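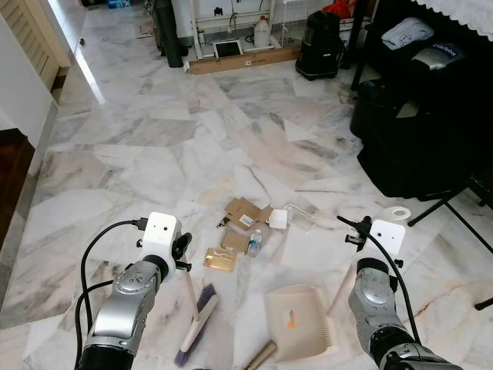 Ciltik two-arm cleanup kit - anyone paid for this yet?

34 replies · 12 shares

marble_and_misery
Ciltik has opened orders for the two-arm floor kit, the one that is supposed to sweep with a normal broom and dustpan. $1,489 for the arms, both wrist camera modules and a year of their Plustari software. Delivery in September. I have a hard floor through the whole downstairs and a bad back, so I'm the target customer, and I still can't find one uncut video of it doing a full job. Every clip on the product page is under 30 seconds. What am I missing?

tkeogh_no_relation
You're missing the part where a broom and dustpan is two tools and they have to meet. Pushing a pile along is easy. Holding the pan flat while the other arm brings the broom in, with dust, is where I'd want to see footage. The Keogh unit did the same kind of demo and the pan lip sat up off the floor every single time. Left a line of dust behind it, sweep after sweep.

Bình Từ
I had a loaner Ciltik for 10 days. Short version: it picks things up better than it sweeps. Cardboard, bottles, chargers, fine, if you give it time. It grabbed the broom handle all right but it holds it too low, so the bristles go in at a bad angle. Fine dust mostly got moved around. I'd call it a pickup robot with a broom hobby.

marble_and_misery
Thanks, that's more than their sales chat gave me. How long for a small pile? Say a flattened box and a water bottle.

Bình Từ
It took five tries on the flat cardboard before it got an edge up. Bottle went first time. I didn't put a stopwatch on the whole thing but I made coffee and drank it.

Wamosness_fan
You people want it to be perfect on day one. The arms are the same whether the software is good or bad, and the software gets updates. I'm on the Wamosness kit, and it went from useless to pretty decent in one winter. Buy the hardware, wait for the rest.

Cathal Sheehan
I've heard "wait for the update" from three companies now and two of them closed. If it can't do the job in the title of the box on the day it ships, then I'm paying to be a tester. Also, what happens after the Plustari year runs out? The FAQ says "core features remain available." Which ones are core? Is sweeping core?

Wamosness_fan
Fair question on the subscription. I don't agree about the testing. Somebody has to buy the early ones or there are no later ones.

Cathal Sheehan
Then somebody else can. I asked Ciltik about the subscription by email on 26 May 2024 and got a brochure back.

dustpan_dan
Has anyone tried it on anything that's shiny? I had a depth camera on an old arm project that hated polished floors and clear plastic. It would close on nothing an inch over a water bottle and report success. I'd be surprised if they solved that at this price.

Bình Từ
Clear plastic was okay on the loaner, like I said. I've got matte tile so I can't help with polished. Thin cables were bad though. It went for a charger, got the cord, and dragged the brick along with it. Then it tried to put the lot in the dustpan.

tkeogh_no_relation
And would it have thrown the charger out?

Bình Từ
It has no idea what's trash unless you tell it in the app, item by item. At that point I'm already standing there looking at the pile.

marble_and_misery
OK that kind of settles it for me. Bending down is my whole problem, so the pickup part is still tempting, but not for $1,489 with a mystery subscription. Does anyone know if they'll do another round of loaners? I'd do a proper test on polished stone and post the full run, no cuts.

Bình Từ
Mine came through their support form. Ask for the trial desk and not sales - sales will tell you it doesn't exist.

dustpan_dan
If you get one, please put flour down as well as the big stuff. And film the pan lip.

Share this thread · 34 comments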